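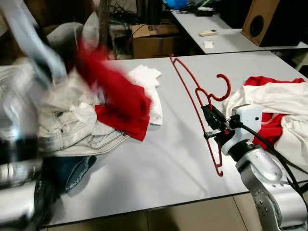 Odar 游戏发售信息表：数据说明

版本日期：2021年10月30日

一、这个表是什么

Odar 是一份关于电脑游戏发售时间和平台独占期的数据表。表里一共有 2,340 条记录，每一条记录对应一个游戏在一个商店的一次上架。如果同一个游戏先在甲商店发售，一年以后又到乙商店发售，在表里就是两条记录，它们用同一个游戏编号连接。

我做这个表的原因比较简单。我常常想知道一个独占游戏要等多久才会出现在别的商店，但是网上的消息很分散，有的文章写"六个月"，有的写"一年"，并且很少说明是从哪一天开始计算。所以我把每个日期和它的来源放在一起，让使用的人可以自己检查。

中文不是我的母语。如果说明里有不通顺的句子，请您原谅，也欢迎直接修改以后提交给我。

二、文件

releases.csv：主表，全部上架记录。
games.csv：游戏编号、原名、中文译名、开发商、发行商。
sources.csv：每个日期的来源，包括网页标题、语言和查看日期。
changes.txt：更正记录，新的在上面。

所有文件用 UTF-8 编码，逗号分隔，第一行是列名。用表格软件打开时，如果中文变成乱码，请在导入的时候手动选择编码，不要双击打开以后再保存，那样会破坏译名这一列。

三、主表的列

game_id：游戏编号，只用数字，不会重复使用。
store：商店代码，完整的对照在 games.csv 的最后一部分。
date_announced：公布的发售日期。
date_released：真正可以购买并下载的日期。
date_precision：日期的精度，可以是 day、month、quarter 或 year。
exclusive：是否为限时独占，可以是 yes、no 或 unknown。
exclusive_basis：判断独占的根据，可以是 official、press 或 inferred。
early_access：上架时是否为抢先体验版。
source_id：来源编号，对应 sources.csv。

请注意 date_precision 这一列。有些发行商只说"明年春天"，这时我填写的是季度的第一天，并把精度写成 quarter。如果您不看精度，直接用两个日期相减，得到的独占天数是错的。第一版的时候我自己也犯了这个错误，后来 Uveck 论坛的一位读者指出来，我才增加了这一列。

四、数据怎么收集

来源有三类。第一类是发行商和商店的公开页面，第二类是游戏媒体的报道，第三类是 Plikow 的旧存档。Plikow 是一个爱好者维护的发售日历，现在已经停止更新，我得到维护者的同意以后，使用了里面较早的记录。

每条记录至少需要一个来源。标为 official 的独占记录，必须有发行商自己发表的文字。媒体写"预计"或者"据传"的内容，只能标为 press，不能标为 official。没有任何文字、只是从两个商店的日期差推断出来的，标为 inferred。

整理日期的小程序叫 Osman，放在 tools 目录里。它做的事情很少：统一日期格式，检查编号是否重复，并且找出发售日期早于公布日期的记录。找出来的记录由我人工查看，程序不会自己改数据。

五、时区和改期

日期以商店页面显示的当地日期为准。因为时区不同，同一个游戏在亚洲和北美可能差一天，表里取较早的一天。

游戏延期的时候，date_announced 保留最后一次公布的日期，以前的日期写在 changes.txt 里。延期超过三次的游戏有 20 个，它们的旧日期比较乱，我不能保证完整。

六、已知的问题

有 80 条记录的 exclusive 是 unknown。其中多数是小型开发商的作品，合同情况没有公开，我也不想猜测。

有 40 条来自 Plikow 的记录，原来的来源网页已经打不开。我保留了这些记录，在 sources.csv 里标为 lost。做严格统计的时候，建议先把它们去掉。

资料片和下载内容没有收录。重制版作为新的游戏计算，高清材质包不算。合集比较麻烦，目前的做法是只收录合集本身，不拆开。

游戏机平台不在范围之内。有人问过能不能加上，我考虑过，但是游戏机的地区版本太多，一个人做不完。

七、适合和不适合的用途

这个表适合用来查看过去的独占期有多长，或者比较不同年份的延期情况。它不适合预测某一个游戏的发售日。以前的独占合同是一年，不代表下一个合同也是一年，请不要把表里的平均值当作消息发布。

表里没有价格、销量和玩家评分。

八、更新

下一次更新计划在11月，内容是补充抢先体验转为正式版的日期。这部分已经开始整理，但是"正式版"的定义在各个商店不太一样，有的商店只是去掉标签，没有公告。如果您有好的办法，请写在 Uveck 论坛的 Odar 讨论区。

九、怎么提交更正

请写明游戏编号、需要修改的列、新的值，以及一个可以打开的来源。截图可以作为补充，不能作为唯一的来源。一次提交最好只改一个游戏，这样我检查得比较快。

十、许可

数据可以自由使用和修改，请注明来自 Odar，并写上版本日期。游戏名称和商标属于各自的所有者。Osman 的代码使用 MIT 许可，全文在 tools 目录的 LICENSE 文件里。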